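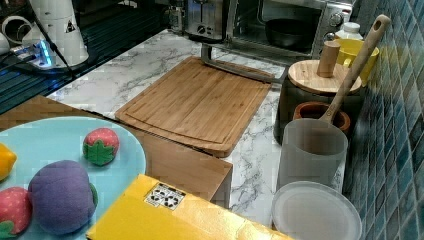

A reply under the first release asked why a collection of tea bread recipes would need a README at all, when anybody can see what a recipe is. Fair enough, but then the same reply went on to ask what "slow oven" meant and why the loaf tin column was full of question marks, so I've written one.

Lekota tea bread recipes

Tags: Baking > Loaves & tea breads > Recipe data

Hello! Lekota is my collection of tea bread, malt loaf and fruit loaf recipes, typed up from parish leaflets, flour company booklets and a frankly enormous pile of handwritten cards. There are 1,794 recipes in it at the moment. I started because I wanted to find my way back to one particular date and walnut loaf (still haven't) and then I couldn't stop.

Everything is in plain CSV, so it'll open in whatever spreadsheet you've got. I'm a baker who can more or less work a computer and not the other way round, so please be gentle about the column names.

What's in the folder

recipes.csv – one row per recipe, with title, source, oven, tin, time and the method as written.
ingredients.csv – one row per ingredient line, joined to the recipe by recipe_id.
sources.csv – where each leaflet or card came from, as far as I know it.

Most of the cards came out of a box sale in Stinden, and the leaflets are nearly all from in and near Hedside. That means it leans very heavily towards one bit of the country and one sort of baker. If you use this to say something grand about what everybody was eating with their tea, you'll be wrong, and I'd rather you didn't put my name next to it!

How I typed things up

I kept the spelling of the original in the method column, including "rasins" and a lovely one that says to bake "till it sounds right". The ingredients file is tidied, so sultanas are always sultanas there. Where a card gave a brand of margarine I've put plain "margarine" in the tidy column and left the brand in the raw one.

Ounces stay as ounces in amount_raw. The grams in amount_g come from Brultero, the little converter script I use, and it's set to 28 g to the ounce because that's what I do in my own kitchen. Teacups were a nightmare. I measured two of my own teacups, got different answers, and settled on leaving the grams blank for anything given in cups.
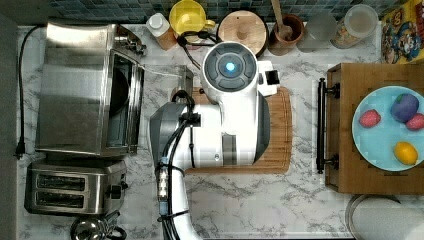 Robot arm and wooden board on the marble worktop, from above.

Ovens and tins

Oven settings are in oven_raw exactly as found – "moderate", "Reg. 4", "fairly hot then cooler". I've filled in oven_c only where there was a gas mark or a proper temperature to work from. 400 recipes have nothing at all about the oven, and for those both columns are empty. I did think about guessing from the baking time, had a go one evening, and made myself cross.

Tins are worse. Lots of cards say "a loaf tin" and leave it there, as though there were only ever the one in the house. A question mark in tin_size means the card mentions a tin without a size. Blank means it doesn't mention a tin. I know, I should have used words, but I was hundreds of rows in by the time I noticed and it's staying until I do the next big tidy.

Soaking

Please look at the soak column before you bake from any of these! Plenty of the fruit loaves want the fruit sitting in cold tea overnight, and on the cards that instruction often turns up right at the bottom, after the baking time. I've moved nothing in the method text, but soak is marked "y" wherever I spotted it. There's also a "hot" note in the same column for recipes where everything's boiled up in a pan first, which makes a darker, stickier loaf and is how I like mine.
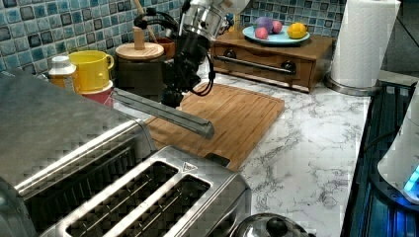
Toaster and bamboo board, with the arm holding a long grey metal bar.

Duplicates and other muddles

The same bran loaf appears again and again under different titles. I've left them all in, with a shared family_id if I'm sure, and a blank if I'm only suspicious. If you want one of each, keep the first row in every family and don't throw away the blanks.

A few recipes are plainly missing something. One gingerbread has no ginger. I haven't mended any of them, but the incomplete column says "y" and the notes say what I think has dropped out.

Names and addresses written on the cards have been left out altogether, and I'd ask that you don't go trying to work out who wrote what.

Changes in version 3

Added the malt loaves in May.
Fixed the rows where bicarb had been tidied into baking powder (sorry, that would've been a horrid loaf).
Split treacle and golden syrup, which had got lumped together.

Using it

Use it for anything you like, including selling cake. A mention of Lekota would be nice. Corrections are very welcome, and it helps no end if you put the recipe_id in your message along with the column that's wrong. If you happen to have a date and walnut loaf made with condensed milk and no egg, send that first.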